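Parvaneh Azimi
3 Oct 2024

OK, fault-hunting thread! Our two-arm cell at Celtiswood has been dropping out mid-handover for weeks and I finally know why, and I'm way too excited about a cable. 1/

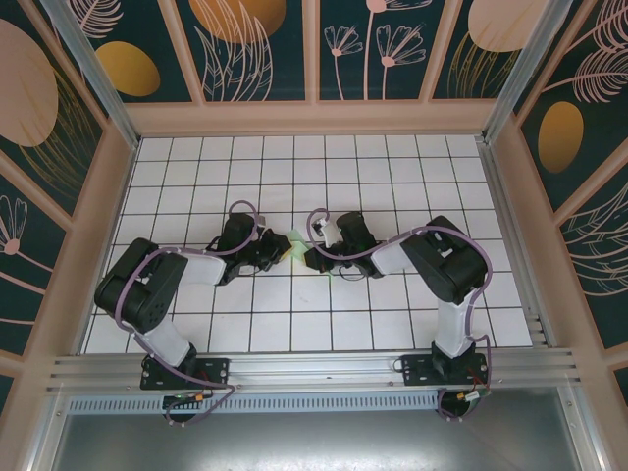 Symptom first. Both arms come in to the middle for the pass, and every so often the right one goes limp. No warning, no error on screen, just torque off and a sad little sag towards the tiles. The left one keeps holding its pose like nothing's wrong. 2/

I blamed software, of course. Rewrote the handover timing, slowed the approach, added retries. Ran it 573 times over one long night and got 2 dropouts. Two! Try debugging that. 3/

Then Kokkinos (our logging tool, I love it) caught a voltage dip on the right arm's bus just before each sag. So it was power all along, and my lovely new timing code was innocent. Sorry, timing code. 4/

Got in there with the cell powered down and flexed every bit of cable by hand with a meter on it. Wrist, fine. Elbow, fine. Got to the connector at the base and the reading jumped all over the place. One crimp had let go of nearly all its strands!! 5/

The logs say that arm had done 1,805 handovers since we rebuilt it in May. Each one gives the cable a tiny tug at the bottom, and I'd left no strain relief there. That one's on me. 6/

Safety bit, please read if you run small arms: a limp arm is still a falling arm. Ours only weighs a little but I'd been reaching in to reset parts with the torque on. Not any more. Power off, arms parked, THEN hands. 7/

Fix: new crimp, a clamp on the cable right by the base, more slack at the shoulder, and a watchdog that parks the left arm if the right one's voltage dips. Same treatment for the left arm while I was at it. 8/

Next up is a 3,000 cycle soak with the new watchdog on. If you've got a favourite connector that copes with constant wiggling, send it my way, I'll read every reply! 9/9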